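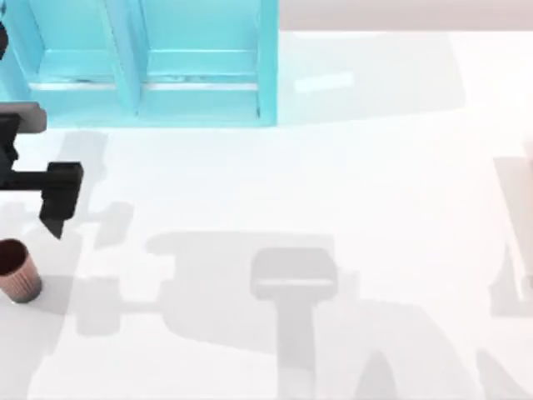

Wenarano Street Library minutes
April, by Tien-fu Chu
Last updated: April, 9.40 pm

I took notes again, so blame me for the spelling! We got going at 7 pm and went straight to the book swap. Zikside Hall wants $95 for the arvo, and everyone was happy with that (me included, I'd budgeted more). We've now got 299 books catalogued, mostly crime. Wu Printing will do our flyers in two colours. I'm chasing the Vornano bus timetable before we next meet.

Recent items
Book swap dates
March minutes
Crime shelf wish list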